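Sutura quirúrgica

La sutura quirúrgica es el procedimiento por el que se aproximan los bordes de una herida o incisión mediante un hilo enhebrado en una aguja, con el fin de mantenerlos en contacto mientras avanza la cicatrización. Por extensión, el término designa también el propio hilo. En la práctica clínica se distingue de otros medios de cierre, como las grapas metálicas, las tiras adhesivas y los adhesivos de cianoacrilato.

Etimología y antecedentes

La voz procede del latín sutura, derivada de suere, «coser». Los papiros médicos egipcios mencionan ya el cierre de heridas con puntos, y los tratados indios atribuidos a la escuela de Súsruta describen agujas rectas y curvas, así como hilos de lino, cáñamo y crin. Galeno recomendó la seda y las cuerdas de tripa. Durante siglos, la principal limitación fue la infección del trayecto del hilo. La esterilización del catgut, introducida en la segunda mitad del siglo XIX, permitió dejar material enterrado en los planos profundos con un riesgo menor.

Materiales

Los hilos se clasifican según tres criterios: comportamiento en el organismo, estructura y origen.

Por su comportamiento, son absorbibles los que pierden su resistencia y se degradan por hidrólisis o por acción enzimática (poliglactina 910, polidioxanona, ácido poliglicólico), y no absorbibles los que permanecen en el tejido o deben retirarse (nailon, polipropileno, poliéster, seda). La seda se incluye por convención entre los segundos, aunque pierde resistencia con el paso de los meses.

Por su estructura, los monofilamentos atraviesan el tejido con poco arrastre y ofrecen escaso refugio a las bacterias, pero tienen memoria y exigen más lazadas para asegurar el nudo. Los multifilamentos trenzados son flexibles y anudan bien; a cambio, presentan mayor capilaridad.

El calibre se expresa con una notación de ceros: cuanto mayor es el número que precede al cero, más fino es el hilo. Un 7-0 se emplea en microcirugía vascular y en párpado; un 2-0, en fascia y en la fijación de drenajes.

Agujas e instrumental

La aguja consta de punta, cuerpo y zona de unión con el hilo. Las de punta cónica separan las fibras sin cortarlas y se reservan para intestino, vasos y peritoneo. Las triangulares, de bordes cortantes, se destinan a la piel. La curvatura se indica como fracción de círculo, siendo las de tres octavos y un medio las más frecuentes. El portaagujas sujeta el cuerpo de la aguja con mandíbulas estriadas, mientras que la pinza de disección presenta el borde del tejido. 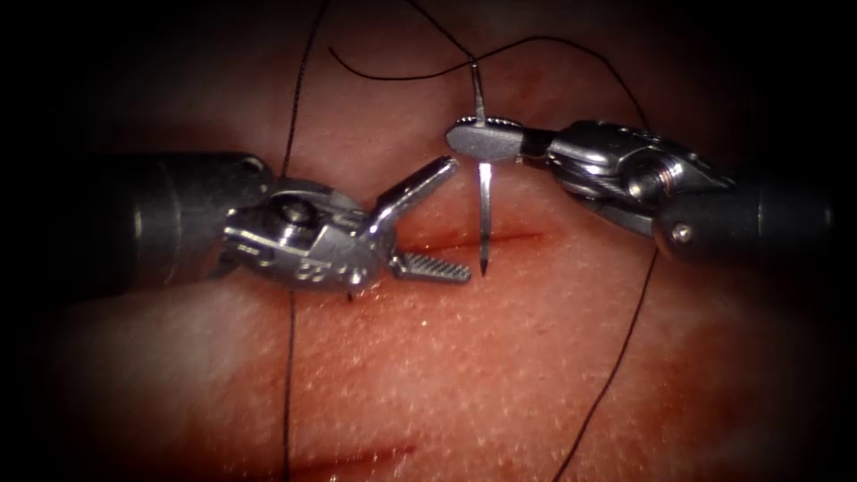
Técnicas

En los puntos sueltos cada lazada se anuda por separado, de modo que el fallo de una no compromete a las demás. La sutura continua reparte la tensión a lo largo de la línea y se ejecuta con mayor rapidez — una ventaja en incisiones largas —, pero depende de la integridad de un solo hilo.

El punto de colchonero vertical evierte los bordes y cierra el espacio muerto. El horizontal distribuye la tensión en sentido paralelo a la herida, con riesgo de isquemia si se aprieta en exceso. La sutura intradérmica discurre por la dermis y deja marcas mínimas.

Enseñanza

El aprendizaje suele comenzar sobre almohadillas sintéticas y piezas de tejido animal. El manual de Rhys Tuhiwai, publicado por Tapsell y utilizado en la escuela de Anolham, propone practicar el nudo de cirujano hasta completar alrededor de 100 repeticiones antes de pasar a la sutura continua. La evaluación atiende a la distancia entre puntos, la simetría respecto al borde y la tensión del nudo.

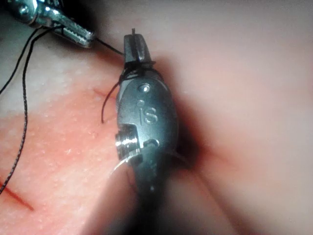 ¿Cuándo se retiran los puntos de la piel?

El plazo depende de la zona: en la cara suele ser de tres a cinco días, en el cuero cabelludo de siete a diez, y en las extremidades y sobre las articulaciones puede llegar a catorce.

Complicaciones

Las más habituales son la infección, la dehiscencia, el granuloma por cuerpo extraño y la cicatriz hipertrófica. Una tensión excesiva reduce el riego del borde y favorece la necrosis.

Contacto | © Enciclopedia Geldale | Volver arriba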